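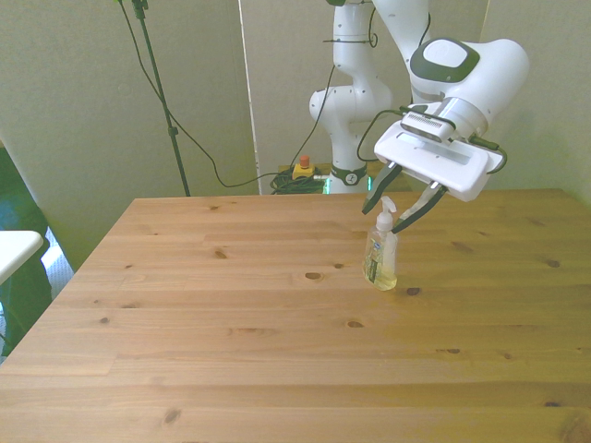 Who may run the arm during club sessions? Any member who has been through the checklist with Deolinda Aguiar or Joaquim Antunes and signed the sheet.

Mosbridge Robotics Club – arm safety checklist
Checked: July 1, 2024
Checked by: J. Antunes

1. Emergency stop tested before power-up. OK.
Comment: test it every session, even if the last group has only just left.

2. Cables clear of the arm's reach. Needs work.
Comment: slack on the floor should be coiled and tied. Deolinda has ties in the Bradus box.

3. Gripper fingers tight, no cracks. OK.

4. Speed limit set to 20 per cent for new members. OK.
Comment: it was found at full speed in November – please don't change it without asking.

5. Table does not rock when pushed. OK. 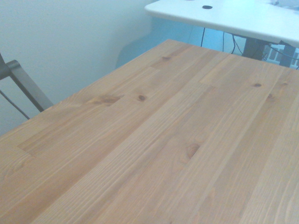
Wipe it down at the end as well, as soap makes the next pick slip.

6. Bottles closed and no heavier than 700 g. OK.
Comment: weigh refilled ones again.

7. Run log filled in. Partly.
Comment: last entry is run 2,578. Two entries have no initials.

Item 2 to be looked at again before the Cordeiro team starts its project.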